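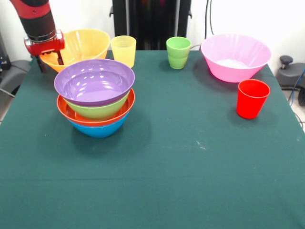
Lærke Vigfúsdóttir thinks we have all been reading the leaflets in the wrong order. Start with the part about what not to mix, she told me over the phone, and only then go looking for the dose. She has been behind the pharmacy counter in Nindach for 17 years, and she says the question she hears most in December is whether a cough syrup is all right with whatever the customer already takes in the morning. Quite often she has to ask three or four questions back before she can answer it.

I called her because of my own winter, which began with a sore throat and went on to a cough that would not let me lie down flat. I had a bottle of something left over from the year before, a packet of lozenges from the gas station, and a powder my sister swears by, the lemony kind you stir into hot water. I took all three in one evening and felt very well looked after. Then I sat down with my reading glasses and found the same pain reliever listed on the powder and on the bottle, one in large type and the other in type so small I had to take it over to the lamp.

No harm came of it, I'm glad to say, but it did send me down the cold and flu aisle with a different eye. There is a great deal on those shelves, and much of it is the same handful of ingredients in different company. A daytime tablet may hold a pain reliever and a decongestant. The nighttime one swaps in an antihistamine that makes you drowsy. The syrup next to it may have a cough suppressant and that same pain reliever again, this time tasting of cherries.

"People shop by the name on the front," Lærke said. "I would like them to shop by the box on the back." She suggests choosing the one symptom that bothers you most and buying something for that alone. If it's the cough, treat the cough. If it's the stuffy nose, a plain salt water spray will do more than most of us expect, and it gets along with nearly everything.

Decongestants are where she slows down. Anyone with high blood pressure should ask before taking one, and so should anyone with a heart condition, glaucoma or trouble passing water. She keeps a stool by the counter in Nindach so that people can sit while she goes over their list, and she told me she'd much sooner spend 15 minutes on a list than have somebody guess.

Gunhild Arnardóttir, a family doctor in Munorow, was just as patient with me, though she had a waiting room filling up (I could hear it). Her worry is the bathroom cabinet. We keep things for years, we pour from the bottle into a soup spoon, and we hand a child a smaller splash of what we took ourselves. She would like every household to throw out its kitchen spoons for this purpose and use the cup or syringe that came with the medicine. Children's doses go by weight as a rule, and many cold remedies aren't meant for small children at all. Honey in warm water is a fine old standby for a cough - but never for a baby under one.

I asked her when a cough stops being something for the drugstore. If you are short of breath, she said, or your chest hurts, or you bring up blood, don't wait. A fever that goes away and comes back worse deserves a call, and so does a cough that is still hanging on after three weeks.

Since then I have cleaned out my own cabinet. It took most of a rainy afternoon, with the radio going and the cat inspecting every bottle, and I found a tube of ointment that had moved house with me twice. The expired things went back to the pharmacy in a paper bag. What remains is a pain reliever with one ingredient, a box of plain lozenges, the salt water spray and a thermometer. My sister has been told about the powder. She still swears by it, but she reads me the back of the packet now before she puts the kettle on.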